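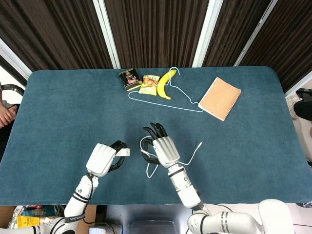
How long should I leave the girth sensor on after a gallop?
Leave it on until your horse has walked for 15 minutes, so you catch the whole recovery and the Brader app can draw the full curve.

Section 7: Fitting the sensor and recording your first gallop

I've put this unit on a lot of racehorses at Listorbridge, some of them very ticklish, and the order below is the one I'd stick with. Charge it first! The light goes solid green when it's full.

1. Brush the girth area and sponge it with plain water. Be generous, a dry coat gives you a jumpy heart rate.
2. Slide the sensor into the sleeve with the two metal pads facing the horse.
3. Girth up as usual, behind the left elbow, then walk a few steps and check it again.
4. Hold the button until it beeps twice. Open the app, tap your horse's name and wait for a number to show up. Roughly 80 is fine for a horse that's just been saddled and knows what's coming.
5. Tap Start before you leave the yard (I forget this one all the time) and put the phone in a zipped pocket.
6. Ride your work. Past 200 beats the app marks the stretch in red, and you don't need to do anything about it out there.
7. Pull up, walk home, then tap Stop and Save.

Note: If two riders are working upsides, pair the sensors one at a time. Tatu Minja and I once swapped horses on screen and her sprinter got credit for my old stayer's lungs.

Caution: Don't hose the horse down with the sensor still in the sleeve. Take it out, wipe the pads and let it dry before you charge it.

Caution: Stop using the sleeve if you see a rub or a raised patch of skin.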